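About Plallmont

Plallmont is a small district tucked between two ridges, with 2 villages, Fluta and Gremance, and a good many farms strung out along the river road. We're home to more than 800 people, and we cover a lot of ground for a place our size — it's a 15-mile drive from one end to the other, longer if you stop to talk, and most of us do!

The district office looks after roads, water, parks and building permits for both villages. Our front counter is on Nikolaidis Street in Fluta, and you're always welcome to come in with a question, even if you aren't sure it's one for us.
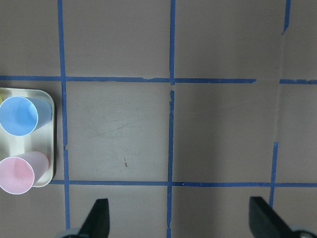
Every July we hold an open meeting in Gremance, where residents go over the budget with us line by line, and supper follows.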